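Ticket: Right gripper reports jaws open while holding small items
Project: Vorkska small object tasks
Site: Berge
Opened: 4/10/24
Priority: Normal, raised to High
Status: Closed, with one follow-up

Original report

We record two-handed tidying and packing tasks with a pair of hand-held grippers. The logging software is Judell on the site laptop. The left unit is fine. The right unit reports the wrong jaw width on thin or soft items.

In Judell the jaw width runs from 0 (fully closed) to 1,000 (fully open). This morning the operator closed the right jaws on a necklace, lifted it, moved it over the box and let go. The log shows the width at 934 the whole way through. It never dropped. Going by the log, the gripper was open and the necklace moved by itself.

No error came up on the laptop. The width light stayed green. We only caught it because the playback check at lunch flagged episode 66 as "no grasp found." We then looked at the episodes before it and the fault comes and goes. Some grasps log normally and some are stuck at one value.

Already tried:
Restarted Judell. No change.
Power cycled the right unit. Worked for a few grasps, then stuck again.
Wiped the finger pads with a dry cloth. No change.
Checked free space on the laptop. Plenty.

Please advise. We are in the middle of the jewelry set and would like to keep going.

Reply from Petinley support

Please stop recording with the right unit until this is sorted out. Episodes with a stuck width are not usable for the Vorkska set and they are slow to pick out afterward.

Could you do the following and send the raw log from each step:

1. Leave the laptop connected and open and close the right jaws slowly with nothing between them. Watch the width value.
2. Do the same but quickly.
3. Hold the jaws half closed and gently move the cable side to side where it enters the housing.
4. Swap the two cables so the right unit is on the left cable, and repeat step 1.

Also tell us which Judell version is installed, and whether the unit has been dropped.

Update from Berge

Step 1: value moves smoothly from open to closed and back.
Step 2: value froze on the second close. Stayed frozen with the jaws fully shut. Came back after the jaws were opened all the way.
Step 3: no change while moving the cable. Value held steady.
Step 4: same fault on the right unit with the other cable. The left unit works normally on the cable that came off the right unit.

So it follows the unit and the cable is OK. Judell is the August build. We have not installed anything since. Nobody on shift remembers a drop, but the unit does get put down hard on tables sometimes.

One more thing, and the reason we changed the priority. While doing step 2 the operator got the side of a fingertip caught in the linkage when the jaws came shut. Skin pinched, not broken. The operator was holding the unit with one hand and steadying it with the other, which is not how we hold it during tasks. It has been written up on the site form.

Reply from Petinley support

Thank you for reporting the pinch. For bench tests please clamp the unit or rest it on a folded towel and keep the free hand away from the moving arms. We should have said so in the steps above. They have been rewritten.

The logs from step 2 show the sensor is still sending data but the number does not change. This usually means the part the sensor reads has come loose and is slipping on its shaft. On a slow close it follows the jaw. On a quick close it gets left behind, and it only catches up when the jaw reaches the open stop. It would also explain why the restart seemed to help, if the jaws were opened fully at the same time.

Please power the unit off, unplug it, take off the sensor cover and see if the sensor collar turns by hand while the jaws stay still. Do not tighten anything yet.

Update from Berge

Unplugged, cover off. The collar turns with light finger pressure. The set screw is in there but has backed out. There is a little gray dust around it. Photos of the collar sent by email to the support inbox.

Reply from Petinley support

That is the fault. With the unit still unplugged:

Take the set screw out completely and clean the screw and the hole.
Close the jaws fully and line up the mark on the collar with the mark on the shaft.
Put one small drop of medium threadlocker on the screw. Keep it off the sensor face.
Tighten until snug and leave it overnight.
Put the cover back on, reconnect, and run the width calibration in Judell from the beginning. Do not load the old calibration file.

Please look at the left collar too while you have the tools out.

Update from Berge

Done on the right unit. Left collar was tight, so we left it alone. Calibration passed on both. Repeated step 2 with the unit clamped and the value followed the jaws every time, fast and slow.

We then ran test grasps on thin things: a chain, a strap, a sheet of tissue paper. Width dropped on every close and came back on every release. Left a session running through the afternoon with no flags at playback.

The jewelry episodes from the faulty morning have been marked "do not use" and will be recorded again.

Resolution

Cause: loose set screw on the right sensor collar.
Fix: screw refitted with threadlocker, unit recalibrated.
Site change: collar check added to the weekly list. Playback check now done after the first batch of the day as well as at lunch.

Follow-up, still open: Judell should warn when the width has not changed during a whole episode. Passed to the Judell team as a feature request. Until it is in, watch the width value on the laptop during the first few grasps of each session and stop if it does not move.
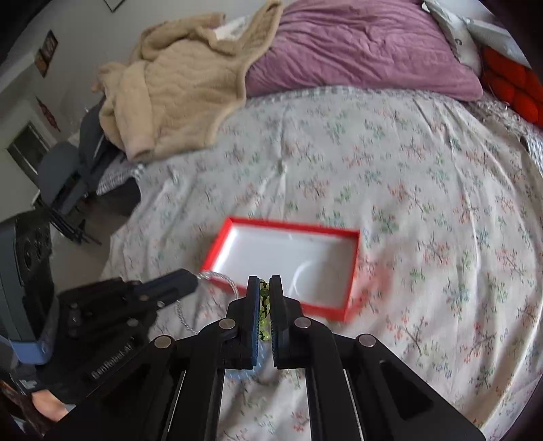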